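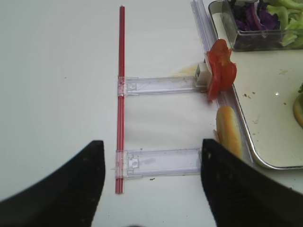
Gladys Nina replied that the planner was doing what it had been told to do, and that I should look at the container collision object before changing any speed or force settings.

Ticket: Pick from greens container aborts with GOAL_IN_COLLISION
Project: Flullari (burger assembly cell)
Site: Nedmont
Component: Norell planner, scene builder
Opened by: Pantelis Tsakiris
Opened: 29/01/2018
Status: Closed, one follow-up open

Problem as first reported

The lettuce pick aborts at the pre-grasp check. The arm goes to the approach pose over the container and stays there until the task times out. No motion is executed after the approach. The planner log has the same pair of lines every time:

[planner] goal state rejected: GOAL_IN_COLLISION
[planner] contact: finger_right / greens_box

Tomato, bun and meat picks are fine with the same build. The cabbage pick fails now and then. Lettuce fails nearly every time, and when it doesn't, the fingers stop too high to close on anything.

What I had already tried before opening the ticket:

Restarted the scene builder. No change.
Re-ran hand-eye calibration. Residual is the same as before, so I put the old file back.
Lowered the grasp height by hand in the task file. The check rejects it sooner.
Turned the collision check off for the greens box. The pick plans, but I didn't want to run it with the arm powered, so that was in simulation only.

Log, continued

Gladys asked for a dump of the planning scene at the moment of the abort. The greens box was in there as a solid block. It should be a floor and four walls. With a solid block any grasp below the rim counts as a collision, and the check is right to refuse it.

I compared this against the old build. The old build loads the box from a mesh file and keeps it hollow. The new build replaces the mesh with a convex hull when the mesh has more triangles than a limit set in scene.yaml. The limit is 2,500. Our box mesh has 2,554. So it was converted on load, with one line in the log at debug level, and we run at info level.

I set hull_limit to 3,000 and reloaded. The box is hollow in the scene dump now. The cabbage pick went through on the first run. The lettuce pick planned, moved down, and then aborted with a different code:

[planner] path invalidated during execution: SCENE_CHANGED
[planner] contact: finger_left / octomap

So there are two faults, and the first one was hiding the second.

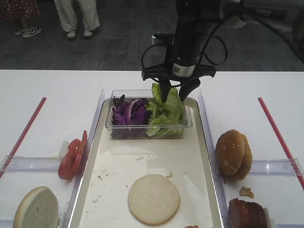

The second code comes from the octomap, which is the voxel map the scene builder makes from depth. When the arm starts down, the leaves that stick up above the rim get written into the map as an obstacle. The planner is still watching the path during the descent, sees voxels where the fingers are going, and stops. Cabbage sits lower in its half of the container, so it only trips this when the pile has just been topped up.

There is supposed to be a rule for this. While a pick is active, the target item is masked out of the map. I checked whether the mask was being applied. It was, but late. The mask message carries the time stamp of the color image, and the depth image comes in behind it. The map node drops any mask that is older than the depth frame by more than 50 ms. From the recorded log, 147 masks were dropped during the failed picks. The typical gap was 55 ms.

Homa Mirzaei pointed out that the Bråten depth filter was added in the same build. It smooths over clear plastic, where the raw depth is full of holes, and we do need it for the rails. It runs before the map node and holds each frame for a short time. With the filter off, the gap is well under the limit and the masks are accepted. With it off we also lose the rails from the map, so leaving it off isn't an option for this cell.

Things I ruled out here:

Clock drift between the two computers. Checked, in sync.
Network load. The gap is the same with nothing else running.
Wrong label on the mask. The label is lettuce in every message I looked at.

Fix

1. scene.yaml: hull_limit from 2500 to 3000. Gladys would prefer we set hollow: true on the box and leave the limit alone. I did that as well, after she explained that the flag skips the hull step completely.

2. map_node.yaml: mask_max_age from 50 to 90 ms.

3. Depth filter: now keeps the original capture stamp on its output. It was putting on the time it finished, which made the gap look larger than it was. Patch by Athina Katsaros, merged to the release branch.

4. Log level for "mesh replaced by hull" raised from debug to warning.

If you only need to get a cell running, items 1 and 2 are enough. Restart the scene builder after editing scene.yaml. A reload picks up the limit but not the hollow flag.

Check after the fix

Ran the lettuce pick with the full task file, fresh map each time, both cameras recording. Over 1,333 map updates with no mask dropped. No GOAL_IN_COLLISION. One SCENE_CHANGED, and that one was correct: I had my hand inside the cell boundary, outside the reach of the arm, and the map picked it up.

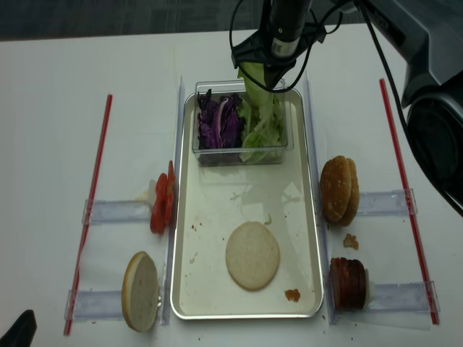

Lettuce pick, fixed camera, fingers in the leaves.

Open item

The planner still treats the container walls as rigid and fixed. If the container gets nudged on the tray, the box in the scene stays where it was until the next perception pass. Polyxeni Antoniadis has a branch that updates the box pose between picks. It needs testing with the tray turned slightly, and it shouldn't go in with this fix. Moved to its own ticket, planned for April.

Closing this one. Reopen if you see finger_left / octomap again on a build with the filter patch, and attach the map node log at debug level.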